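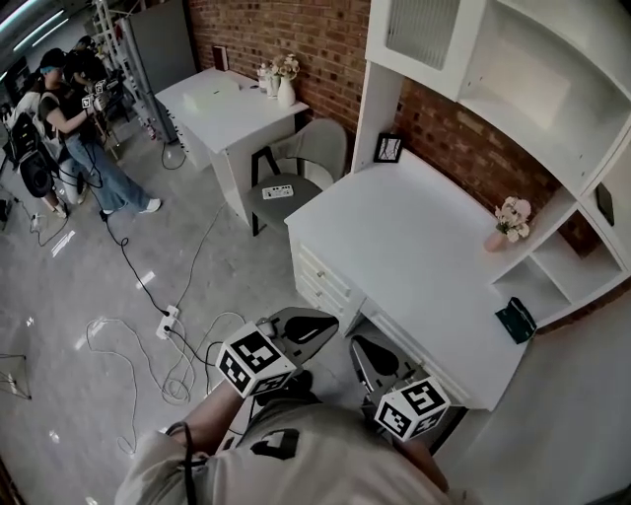 *Desk-and-cabinet station, head view, both grippers low.*

# Plulline desk set, read this before you train on it

Hi! I'm Deepika Kaimal, I look after the Plulline recordings, and this card is mostly about the left gripper and the mess it made in June. If you pulled the set before then, please pull it again (the old copy has bad poses in it and I'd love for it to go away).

## What's in it

- 159 episodes, two hand-held grippers plus a head view
- tasks: drawers, the glass-front cabinet, moving small things on and off the desk
- gripper poses tracked from the marker cubes
- 88 episodes from before the fix, the rest from after

## What went wrong

The short version: the cube on the left gripper was creeping in its mount. It was a tiny rotation, way too small to notice when you're holding the thing, and the tracker was perfectly happy with it. Every face was found, every pose came out smooth, no warnings anywhere. The poses just weren't where the fingers were.

Wiroj Wannasri caught it while replaying drawer episodes on our arm. The right side grabbed handles fine and the left side kept closing on air, always off in the same direction. We blamed the arm first (sorry, arm), then the calibration file, and lost a whole afternoon to a sign error that wasn't there. Then he twisted the cube with two fingers and it moved. Ugh.
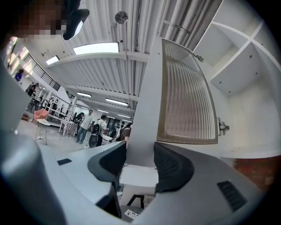

The cabinet door episodes got it worst. A door swings on a hinge, so the arm has to follow the curve, and with a bad left pose it pulls sideways against the hinge the entire way. On replay that tripped the force stop 5 times before I called it off for the day. No one got hurt and the door is fine, but please don't replay pre-fix door episodes on real hardware. I mean it!

## What we changed

1. New clamp on both cubes, with a paint line across the joint. If the line is broken, stop recording.
2. A touch check at the start of each session: close the fingers on a fixed peg and compare.
3. Vichien Onsri added `cube_ok` to the metadata. It's `false` for all 88 older episodes, even the ones that look good to me.

## Still open

- The touch check only runs at the start, so a slip halfway through a session can still sneak by. Vlasta Kos wants one at the end too, and I think she's right.
- Very short episodes (under 2000 ms) are false starts. Skip them, I haven't cleaned them out yet.
- I tried to correct the old poses with one fixed offset and it didn't work. The creep grew over time. If you want to have a go, write to me first and I'll send my notes.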